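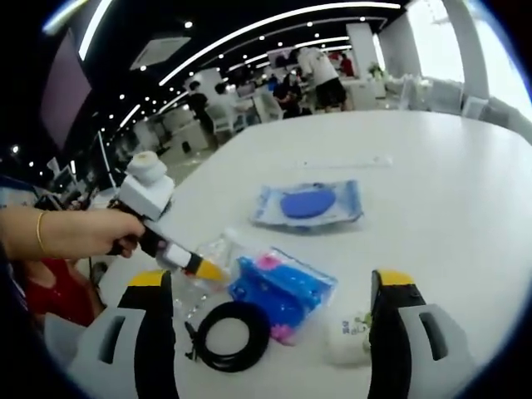
Bonjour, je cherche à savoir si un numéro de série limitée peut être refait sur une voiture ancienne. J'ai acheté en décembre un coupé Sorrentino de la série anniversaire du club, numéro 36, et la plaquette numérotée du tableau de bord manquait. Le vendeur m'avait promis de l'envoyer, et je n'ai reçu que les quatre vis et l'entourage, dans un sachet en plastique transparent comme celui qui est sur la table blanche. Pas de plaquette. Le vendeur ne répond plus. J'ai la facture d'origine, où le numéro 36 est écrit à la main, et la carte grise, où il n'apparaît évidemment pas. Est-ce que quelqu'un a déjà obtenu une plaquette neuve auprès du constructeur, et est-ce que la voiture perd de la valeur sans elle ? Je précise que le châssis et le moteur concordent.

Todor Stoyanova
5 octobre 2020

Plekusier
Oui, c'est possible, mais il faut passer par le service des archives et pas par le concessionnaire. Le mien m'a fait perdre deux mois en commandant une plaquette générique sans numéro, que j'ai dû renvoyer.

Il faut demander d'abord le certificat de production. Il indique la date de sortie de chaîne, la teinte, les options et, pour les séries spéciales, le numéro attribué. J'ai payé le mien 77 euros. Si le numéro du certificat est bien le 36, vous joignez une copie à la demande de plaquette, avec la carte grise, une pièce d'identité et une photo nette du numéro de châssis frappé à froid. On vous demandera aussi une attestation de perte. Une lettre simple, datée et signée, a suffi dans mon cas.

La plaquette refaite porte une petite lettre R gravée au dos - on ne la voit pas une fois montée. Gardez les vis d'origine, elles ont un pas particulier et ne sont pas fournies avec. Ne serrez pas trop, l'entourage se fend aux angles.

Pour la valeur, un acheteur sérieux regardera surtout le certificat. Une plaquette absente se négocie, un numéro impossible à prouver fait fuir.

Stondivov
Sur les sites d'enchères on en trouve à 15 euros, personne ne fera la différence.

Ravum
Je déconseille la copie du message précédent. La police de caractères est fausse, le 3 surtout, et si vous revendez la voiture sans le signaler vous pouvez avoir des ennuis avec l'acheteur.

J'ajoute deux choses à la réponse de Plekusier. Le délai était de 13 semaines pour moi, et le service ne donne aucune nouvelle entre-temps. Ensuite, prévenez le registre du club avant de faire quoi que ce soit. Ils notent les plaquettes perdues, et si la vôtre ressort un jour sur une autre voiture, il y aura une trace. Ma voiture est la 679 d'une série plus courante, et il existait déjà une fiche à ce numéro avec un autre châssis. C'était une erreur de saisie, mais il a fallu envoyer des photos pour la corriger.

Pour le vendeur, envoyez une lettre recommandée si la plaquette est mentionnée dans l'annonce ou sur l'acte de vente. S'il n'y a eu qu'une promesse au téléphone, ce sera plus difficile.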